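23 September 2026

Second pass at the small table today. The large one went quickly last week and I expected this to take 30 minutes. It took most of the morning.

Measured the cloth first. Length 1090 mm, which leaves a fair drop on the window side and almost none at the back. The cloth is the pale blue one with the orange fruit, bought in Brenley in June. It creases along the old fold lines and I have stopped ironing it.

The contents have no common category, so I am sorting by where each thing should end up. Bathroom: toothpaste. Desk: correction tape. Kitchen: the woven coaster. Recycling: the cardboard tube, unless Noémie Fehr wants it for seedlings. The book goes back on the low shelf, which has 500 mm of free run.

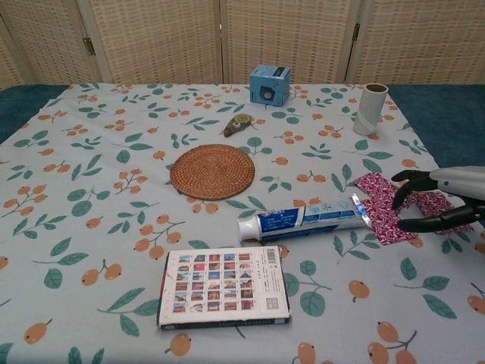 Small table, with the folding screen behind.

The magenta and white cloth is harder to place. Too small for a scarf, too thin for the kitchen. Provisionally: drawer two, with the napkins.

The light blue box stays out for now. It is close to a cube and would stack well if I had a second one. Wrote its label number in the notebook as 3135 in our own series, the next free entry after the Endwood lamps.

Screen hinges: no change. Will oil them when I do the cupboard door.

Still to do: drawer two liner, the low shelf, reply to Noémie about the tube.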